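29/11/2020
By Roy Lockwood

Progress report, Istis project -- demonstration collection

Short one this time, we are mid-run and I want to get back to it.

Where we stand. 1002 good demonstrations logged against the 2000 we promised for the end of February. Good means both grippers tracked start to finish, no dropped video, label checked by a second person. Anything else goes in the reject folder and does not count toward the total. Rejects are down since we swapped the cables on the left unit.

Tasks. Two-handed work only for now. Foam blocks and the wire rack are the current set, one person holding both grippers and doing the move at normal speed. Nakamura asked for slower moves, we tried 50 of them and the trained policy came out hesitant, so back to normal speed. 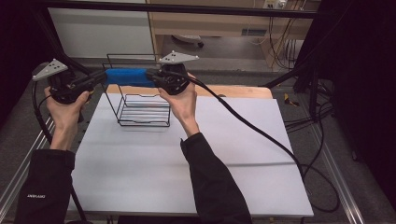 Operators. We have 3 trained, want one more before the new year. Hands get tired, especially the wrist, and the tired examples are the sloppy ones. Shorter sessions now with a proper break in between. Output per day dropped a little, quality went up, I would make that trade again.

Problems. Tracking still jumps when one marker plate passes in front of the other. Waltar sent a patch, it helps but dosen't cure it. Also lost most of a morning to a full disk -- my fault, alarm is set now.

First training run on the Pisimora machine finished. Fine on blocks it has seen, poor when the rack is turned. So the next batch is all turned racks, diffrent angle every time, start position changed too.

Money. On budget except storage. Will need the second drive early, quote to follow seperately. No change to the end date.

Need from you: a yes on the fourth operator, and a decision on whether soft items (cloth, bags) stay in scope. I would push them to the next phase.

Roy

We use cookies to improve your experience on this site. Accept | Manage settings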